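Posted in December by Urbonaitė
Sultton Community Help > Accounts and Security

Our office router logged 3,878 failed SSH logins overnight, from 46 addresses. I look after a small network in Prurnville with one Linux box exposed on port 22. Root login is disabled. Is it worth blocking the addresses by hand?

Reply 1
Change the port. Worked for me.

Reply 2
Blocking by hand scales badly, as the sources rotate. Turn off password authentication (PasswordAuthentication no, KbdInteractiveAuthentication no) and use keys only. Keep a second session open while you reload the service, and test a fresh login before closing it.

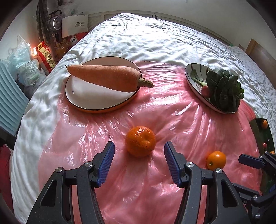 Does moving SSH to another port stop these attempts?

It cuts the log noise from simple scanners and does very little against anyone who scans the full range. Treat it as housekeeping. If staff only connect from the office and home, put SSH behind the VPN and close the port at the router.

Reply 3
Also check for successful logins: grep "Accepted" in the auth log, including rotated copies. We run fail2ban at our Jerach site with maxretry 2, which is strict. You will lock yourself out at some point, so whitelist your own range first.

Contact the moderators | © Sultton Community Help | Back to top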